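4 Preparing the Room

Complete this section before unpacking any equipment. The procedures apply to a single room with one free wall and a hard floor. For rooms with carpet, see the Istden floor supplement.

4.1 Choosing the floor position

1. Select a stretch of wall with no door, radiator or window that opens inward.

2. Check that the floor is level along the wall. Lay a straight board on the floor parallel to the baseboard and look for light beneath it. If a gap wider than 3 mm shows at any point, move to another stretch.

3. Mark a working area on the floor with masking tape. The area must extend at least 900 mm from the wall.

4. Mark a second line 200 mm from the wall. Floor-standing equipment is placed on the room side of this line. Loose plates, brackets and covers may be kept between the line and the wall.

NOTE: Where two types of flooring meet, keep the whole working area on one of them. The joint strip must not pass under a base, a table leg or a chair.

4.2 Preparing the wall

1. Wipe the wall with a damp cloth and let it dry.

2. Record existing scuffs and scratches on the Room Condition Sheet (Form Brelel 2) before work starts. Enter the height above the baseboard and the length of each mark.

3. Do not paint over marks during the set-up period. Fresh paint picks up dirt from plates and hoses that touch it.

4. Fit felt strips to the rear edge of any metal plate that will lean against the wall.

CAUTION: A plate leaned too steeply can fall forward. Set the foot of the plate far enough out that it does not tip when the upper edge is pulled lightly.

4.3 Placing the table

1. Place the table outside the taped working area, with one side facing the wall.

2. Leave enough clearance for a person to stand at the table without stepping into the working area.

3. Check all legs or side panels for rocking. Shim with the hard plastic wedges supplied. Do not use folded paper or cardboard.

4. Keep the table top clear of liquids whenever cables are connected on the floor beside it.

4.4 Laying out cables and hoses

1. Sort cables by type before laying them. Power cables, signal cables and hoses are kept in separate groups.

2. Lay each hose in open loops, flat on the floor. The loops may overlap. They must not be pulled tight or twisted.

3. Keep slack cable beside the base it serves. Do not push slack under the base or over a vent.

4. Run single cables along the wall or along the edge of the room. Where a cable has to cross open floor, cover it with a Stisach floor channel before the room is used.

5. Leave unconnected plugs in plain view, lying flat, until the final check in 4.6.

NOTE: Bundling with cable ties is done at the end of set-up. Ties fitted earlier have to be cut when lengths change. A loose tangle is acceptable until then if it stays inside the working area.

CAUTION: Trip hazard. Cables on the floor must be contrasting in color with the flooring or marked with tape on both sides.

4.5 Placing floor bases

1. Lift the base with two people. Do not drag it. Dragging leaves marks in soft floor coverings.

2. Set the base down with the vent unobstructed and the warning label readable.

3. Turn the base so that the cable side faces the slack and no cable has to bend sharply at the outlet.

4. Place hoses on the free side of the base. Plates and brackets go on the opposite side, against the wall.
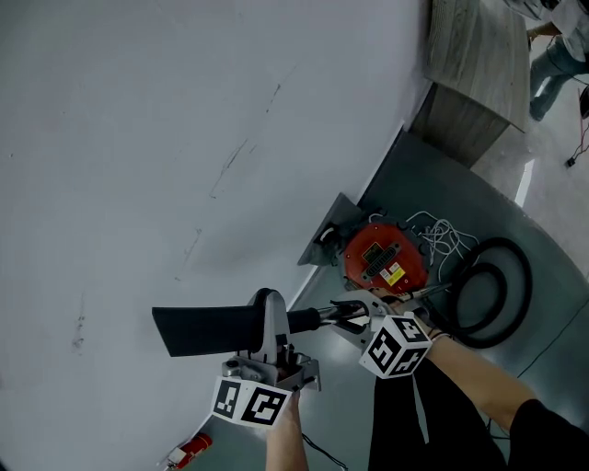

WALL AND FLOOR: ITEMS IN POSITION

The red round base lies on the floor with the black vent grille uncovered. White cables come off one side, with the coiled black hose next to them, and the dark grey plate leans against the wall on the other side. Compare your own layout for these points only. Distances depend on the room and are set by the tape lines in 4.1.

4.6 Final check

1. Walk the full length of the wall and confirm that the baseboard is free of pressure from plates or hoses.

2. Confirm that every vent is clear.

3. Connect or remove all loose plugs.

4. Fit cable ties and floor channels.

5. Compare the wall with Form Brelel 2 and enter any new marks.

6. Sign the form and file it with the Jaramillo room folder.

Section owner: Josée Robichaud
Revised: 2018-06-11
Next section: 5 Storage and Removal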